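How to keep a newt and frog log for your garden pond

26/05/2020

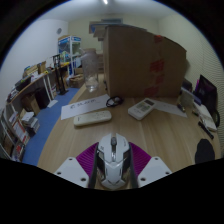
A reader in Skullden wrote in to ask whether it was too late in the year to begin, as the frogspawn had come and gone before they ever thought of looking. Not a bit of it! Late May is a lovely time to begin, with the newts still about in the water and the tadpoles big enough to tell apart, and you'll have a good run of evenings before things go quiet in November.

I've kept a log for our own pond at Masstead for longer than I care to admit (the early notebooks are mostly pond water by now), and what follows is simply the way I do it, after a good many muddles.

What you'll need

A decent torch, a notebook, a soft pencil and a thermometer you don't mind dropping in the water. Pencil is much better than pen, which runs the moment a wet sleeve goes across it. A white tray is handy for looking at tadpoles but you can manage perfectly well without one. I would leave the net indoors for your first few visits, as it stirs up the mud and you won't see a thing afterwards.

Step 1: Draw your pond

Do this in daylight, with a cup of tea. It needn't be pretty. Mark the shallow end, the deep end, any big clumps of plants and the spot where you can kneel safely, and put an arrow for north. I give each stretch of bank a letter and write that letter down beside every sighting, so that years later I still know what I meant by "near the rushes" (we've moved the rushes twice).

Step 2: Choose your evening

Mild, still and a little damp is what you're after. Wind ruffles the surface and makes it very hard to see down, and heavy rain is worse. Wait until it's properly dark, which at this time of year can mean a late night, I'm afraid. Tell someone where you're going if the pond isn't in your own garden, and ask the owner first.

Step 3: Walk round slowly

Go round the edge once, in the same direction each time, shining the torch into the water a couple of yards ahead of you. Stop for 2 minutes at each letter on your map. Newts often hang quite still over the bottom and then drift off when the light finds them, so give your eyes a chance to settle. Keep the beam moving gently and don't hold it on any one animal for long.

Step 4: Write it down there and then

I put the date, the start and finish times, the water temperature and the weather at the top of the page, and then the sightings underneath. A line from my own book reads: "Bank C, smooth newt, male, by the weed, swam off left." If you can't tell which kind it was, write "newt" and leave it at that. Female smooth newts and female palmate newts are terribly alike, and a torch at arm's length won't settle the matter.

If you think you have great crested newts, please just look and don't try to catch or handle them. They're protected by law in Britain, and you would need a licence.

Step 5: Copy it up

Next morning, while you can still read your own writing, type the page into a simple table with one row for each sighting. Mine has reached row 1003, which pleased me enormously. Keep your columns in the same order from the first day, and write dates the same way throughout. I learnt that one by spending nearly 60 evenings' worth of notes on sorting out which was the day and which was the month.

A word about boots

If you visit more than one pond, scrub your boots, tray and net and let them dry right through before the next one. Frog diseases and unwanted plants both travel very happily on muddy wellies.

How often to go

Once a week is plenty. Last year I managed 21 visits, missing several through colds and one through a locked gate, and the log was still well worth having. Write down the evenings when you saw nothing at all, too. A blank page with a date and a temperature on it is a proper record and should go in the table with the rest.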